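Print this page | E-mail this page

Grundar returns bench: the gallery

Hello and welcome to my corner of the Iderholm site! I work on the returns bench at Grundar, where all the odds and ends that come back from customers get looked over, sorted and sent on to wherever they're meant to go. I've been doing it for 6 years, so I've handled a lot of other people's stuff. In April we started working alongside robot arms, and so many of you asked me what it's like (my sister's entire book group included!) that I've given it a page.

First thing to say is that my job is still here. It's a different job, though. I used to spend the whole shift reaching into bins, and by the end of it my shoulders let me know all about it. Now a good part of my day goes on setting up the bin, keeping an eye on the picking and writing down what went wrong. The writing-down I could do without. We had 182 entries in the log for the first month and I reckon most of them were in my handwriting.

The two of us on the bench had training over at Thibodeau, which was better than I expected (nice canteen, too). What I do miss is the chatting. When you're both up to your elbows in the same bin you talk all day long, and when you're watching a screen you go a bit quiet. We've asked for the desks to be moved closer together and I'm told it's being looked at!

The pay went up a grade, the early start stayed exactly where it was, and the kettle has moved further away, about which I have strong feelings. Bidura, our other building, gets its own bench next, so if you work there and you're nervous, come over and have a go with ours first. You'll be fine, I promise.

Just the one picture up so far, more when I get round to it.

One teal thing at the bottom of the big grey bin, with both arms over it. Long, thin, bendy bits like this were always my least favourite to sort, so they're welcome to them!

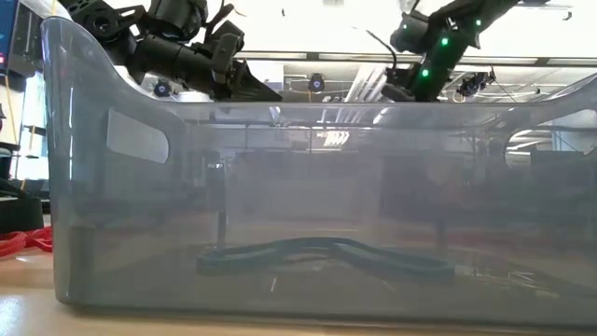
Page last changed: 19/07/2026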